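Stistitz: collecting two-arm examples for Worier

The Stistitz group records human-operated runs on a two-arm cell and uses them to train Worier, its control model. We spoke to the engineer in charge of collection.

The current set holds 264 runs. "Folding is the hard part," the engineer said. "Card has tabs, and the tabs catch. Both arms have to agree on where the sheet is." The arms share one rail, and the plaid walls stay up for every run in a batch.

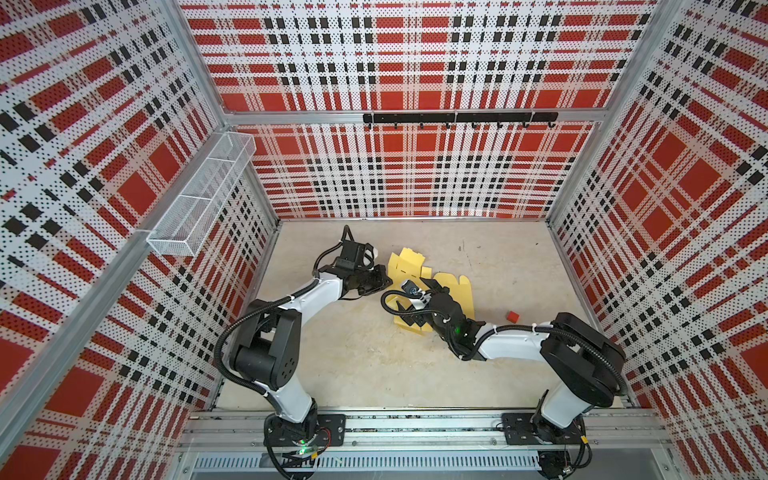 Wrist views

Each run is stored with its wrist video. "The fixed view gives you the layout. Close to the part it is little use, and the model has to work from the fingers and whatever pale plastic fills the view." Runs with dropped video are removed before training, 14 of them in April.

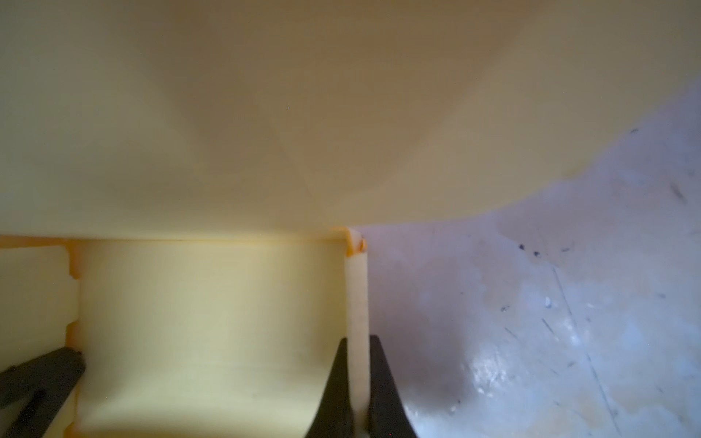 How long does an operator work before a break?

Two hours at most. "After that the motions get short and jerky, and the model copies them."

The next batch goes to Tuhiwai for labelling.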